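About Zinetti Supply Advisory

Zinetti Supply Advisory helps manufacturers find dependable sources for the materials and parts they cannot make themselves. The firm was set up in Tullanby to serve small producers that relied on a single overseas supplier and had no plan for a sudden change in export rules. It now works with companies in 5 countries from offices in Tullanby and Brelville.

Our work covers supplier searches, license applications, customs classification and stock planning. Each client is assigned a team of two - one adviser for trade rules and one for purchasing.

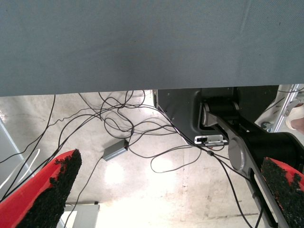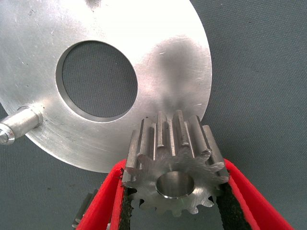
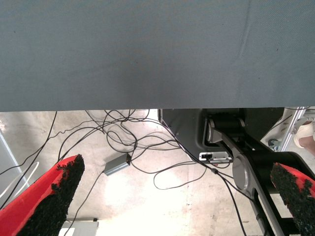

TULLANBY - March

The firm has completed its yearly review of the Tapia Register, the directory of domestic component makers that it maintains for its clients. The Register now lists 827 suppliers, grouped by material, capacity and usual delivery time. Entries are checked every 6 months, and a supplier that does not answer two requests in a row is removed until its details are confirmed.

Zinetti is privately owned and accepts no commission from any supplier in the Register. Fees are paid by clients only and are agreed in writing before work begins. Advice on tariffs and export controls is general in nature unless it is given under a signed engagement letter.

Requests for access to the Register should be sent to the Brelville office. Suppliers that wish to be listed may apply at either office - there is no charge for an entry.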